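Workshop > Notebook > Prototypes

2024-08-18

Jilley (working title, might stick). Third full rebuild of the box insert. Goal hasn't changed: lid off to first turn in under five minutes, with no one reading the rulebook out loud.

Old setup was killing it. 80 cards sorted into four decks by back color, then shuffle, then deal, then build the market row, then hand out starting coins. By the time that's done the younger players have wandered off. Timed it in April at 14 minutes and that was with people who know the game.

Changes this round:
- four decks down to two. Harbor and Inland merged, same back. Nothing lost that I can see, the icons already tell you which is which
- starting hands prepacked in tuck sleeves, one per player, color on the flap
- market row prints on the board now, was loose cards before
- coins: 29 per player in a little tray. Was a shared bank. Shared bank is slow and somebody always ends up running it

Tray wells are too shallow. Coins ride up over the divider when the box is stood on its side and then you're sorting again, which defeats the whole point. Need 3 mm more depth, maybe 4. Board thickness eats most of the spare height so either a taller box or thinner board. Jendow quoted on the taller box and the jump in price is ugly at 1,000 units. Asked Pavlow for the same quote, nothing back yet.

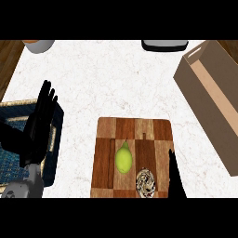

Colleague's note left on the last test sheet, copying it here so it doesn't get lost: setup is fine now, leave it alone, the trouble is the teardown. Took longer to get everything back in its sleeve than it did to play the last round, and if the sleeves go back wrong the next group starts with a broken hand and won't know why. Would rather deal five cards at random and drop the sleeves.

Fair. Hadn't timed teardown at all, not once. Random deal does wreck the opening balance though, the blue hand leans on having the ferry in it. Could do a half version: ferry goes to everyone face up, the other four random. Means four ferry cards insted of one, so cut three weak cards from Inland to stay at 80. Candidates: Toll, Mud Road, the second Granary. No one ever buys Mud Road.

Ran it solo twice with the half version, playing all four seats. Setup 3:40 and 4:05. Teardown under two minutes, no sleeves. Scores closer together than before but two games, means nothing.

Problem noticed in game 2: with the ferry in every hand, the first player always takes the island. Every time. Options: island costs 2 more on turn one, or last player gets an extra coin. Prefer the coin, less to remember. Try the coin first.

Rulebook. Setup page is 527 words, way too long now that half the steps are gone. Want it on one side of a card, diagram plus a few numbered lines. Keep the scoring example where it is, people look for it there. Check the word "adjacent", used two different ways on pages 4 and 6 (diagonals count on one, dont count on the other). Diagonals do NOT count.

Quintero still wants a two-player mode. Not touching it until the island thing is sorted. Their deadline for a revised file is end of next month so there's room, not much.

To do
- reprint Inland deck with the cuts, plain paper in sleeves is fine
- deeper wells, cut one in foamboard before asking for more quotes
- chase Pavlow
- time teardown every session from now on, add a column to the sheet
- extra coin for last seat, four games minimum before changing anything else
- new blades for the small cutter

Filed under: Tabletop design, Playtest notes, Box & components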